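Sorting and Restocking a Shared Drinks Station
Student project report, Flullotton
Group 5

1. Background

The study lounge in the Vekus building has a drinks station that students and staff share. It holds sugar, creamer, tea and sweetener in single-serve packets. At the start of the semester all of these were kept in one deep bowl. People dug through the bowl to find what they wanted, packets got torn, and whoever restocked it had no way to see what was low until it had run out.

Our project was to choose a better way to store the packets and write a restocking routine that a new person could follow without being shown. We had a budget of 200 dollars for the whole station, including the first refill.

2. What we looked at

We started by asking people who used the lounge what bothered them. The most common complaint was mess. The second was not being able to find tea, which usually ended up at the bottom because it was the lightest thing people pushed aside.

We then compared three storage types: separate jars, a drawer unit and a divided tray. Jars looked nice but took up most of the counter, and the lids went missing during the trial. The drawer unit (a Testa model one of us had at home) kept things clean, but people left the drawers open and it hid the contents. The divided tray was the cheapest and could be carried to a table, filled and carried back.

3. Sorting the stock

We emptied the old bowl and the two storage boxes from the Nukbridge supply closet. The total came to 851 packets, more than we expected. We threw out anything torn or past its date and grouped the rest by type first and by size second. Mixing sizes inside one section makes the small packets slide under the big ones - we found this out on the first try and had to start again.

4. Layout of the tray
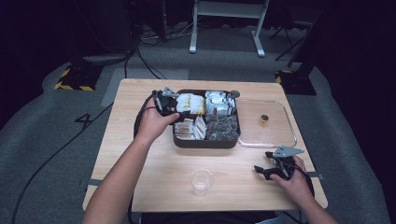
Our layout gives each kind of packet its own section, with no overflow into the next one. The tray is dark brown and rectangular with 4 compartments, and the light packets show up well against it. White packets with yellow markings are packed into the upper left, and the white and silver ones next to them stand upright. Standing them up takes longer, but more fit in and they are easier to pull out one at a time. The dark speckled sachets fill the lower right. We did the filling at a table away from the counter so there was room to spread out.

5. Results and next steps

The tray has been in use since August. Restocking is now done on Saturday morning from a one-page sheet taped inside the closet door. Fewer packets end up on the floor, and we have had no complaints about tea. The lower left section still gets untidy by midweek, so we would try a narrower divider there. We would also like to add labels to the front edge - the ones we printed peeled off.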